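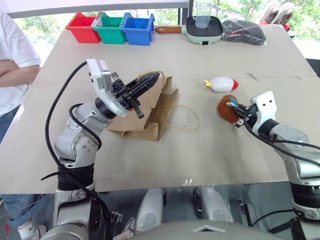

How to unlock the Night Garage in Doten Rally (working method)

Forums > Racing Games > Doten Rally > Guides and Unlocks

14 replies | 233 shares

jeno_sz
Hello all. I have seen many questions about the Night Garage after the March update, so I write down what worked for me. I play on PC, English is not my first language, please excuse the mistakes.

You need three things. First, finish the Huscombe Cup on any difficulty. Second, own one car from the Yang class. Third, collect 465 garage tokens. When you have all of them, go to the Career map and enter the workshop at the left side. The mechanic gives you a short race against a gray coupe. Win it and the Night Garage is open.

The tokens are the slow part. I drove the Grovach hill stage again and again, it gives the best payment for a short stage.

Regards,
Jenő

haru_drift
Thank you, very clear. One correction: I did the cup on Easy and the mechanic did not appear. I repeated it on Normal and he was there. So I don't think "any difficulty" is right.

jeno_sz
I did it on Easy also, and he came. Did you restart the game after the cup? In my case the workshop icon appeared only after the restart.

haru_drift
No, I did not restart. Maybe you are right, but I can't test it now without a new save.

ColtonL
Grovach is a waste of time imo. Run the daily time trial and skip the rest. I had 2,267 tokens before I even knew what they were for.

sharada_g
Colton, the daily trial pays well only if you reach gold. For a slow driver like me, Grovach is better. I get bronze in the trial every time and it is almost nothing.

ColtonL
ok fair. Use the brake assist though, gold is not that hard with it

jeno_sz
With brake assist I am slower in the hairpins, but everybody drives differently. I will add the time trial to the first post as a second option.

jayjoseph
Does the Yang class car have to be bought? I won mine in the photo contest and the workshop still shows a lock.

sharada_g
Mine was also a prize car and it counted. Please check that it is in your main garage and not in storage. The storage cars are ignored.

jayjoseph
It was in storage! Moved it, the lock is gone. Now I only need 192 more tokens.

haru_drift
I restarted tonight with my second profile, cup on Easy. The mechanic is there. So Jenő was correct, sorry for the confusion.

jeno_sz
No problem, thank you for testing. I will write the restart as a separate step.

Recent in Doten Rally
Huscombe Cup: best tires for the wet stages
Ghost cars missing after update
Grovach hill stage, shortcut at the second bridge?
Wheel settings for beginners
Yang class tier list (discussion)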